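How a Video Game Knows When Things Touch

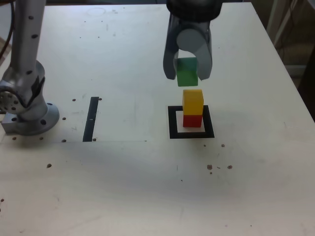
In a video game, every solid thing has two versions of itself. One is the version on the screen, with colors, shadows and scratches. The other is a plain, hidden shape that the computer uses for its sums. The hidden shape is called a collider. Take the yellow block standing on top of the red cube. A game would need one collider for each of them, and a third, very wide one for the table. Without colliders, the yellow block would sink through the red cube and the table and keep falling for as long as the game was running.

What is a collider?

A collider is usually a box, a ball or a capsule. A capsule is a tube with round ends, like a bean. Game makers choose these shapes because the math is short. To test whether two balls touch, the computer measures the distance between their centers. It then adds the two radiuses together. (A radius is the distance from the center of a ball to its outside.) If the distance is smaller than the total, the balls overlap.

A dragon has wings, claws and a tail, so one box does not fit it well. It may be given several colliders joined together: a capsule for the body, a ball for the head, and so on. In Turnstead, a farming game, the hens look very detailed. Each one has a single ball for a collider.

Frames and steps

A game does not move smoothly. It shows still pictures, called frames, very quickly. Many games show 60 frames every second. The game also checks its colliders many times a second. Each check is called a step, and it goes in this order:

1. Move everything a small distance.
2. Look for colliders that overlap.
3. Push the overlapping ones apart.
4. Work out the new speeds.

After the last part, the game starts again at the first.

Saving work

Suppose a level has 300 objects. Testing every object against every other one would take 44,850 tests in each step. Most of those tests would be wasted, as a barrel at one end of the level cannot touch a cart at the other end.

To save work, the game can divide the level into squares, like graph paper. Objects are tested only against others in the same square or in the squares next to it. This is called the broad phase. The careful testing that follows is called the narrow phase.

When it goes wrong

A very fast object can cause trouble. Say a wall is 2 units thick and an arrow moves 4 units in each step. In one step the arrow is in front of the wall. In the next it may be behind it. It never overlapped the wall during a check, so the game did not notice a hit. This is called tunneling. One way to fix it is to test the whole path of the arrow, from where it was to where it is now.

Piles are also difficult. Each object in a pile pushes on the one below, and small mistakes in the sums add up. The pile may begin to shake. Many games deal with this by letting objects "sleep." An object that has hardly moved for a short time is left out of the sums until something bumps it.

Words to know

Collider: the hidden shape used for touching and bumping.
Step: one round of moving and checking.
Tunneling: passing through something between two steps.

Written by Vlasta Milošević. Checked by Tien-fu Shek.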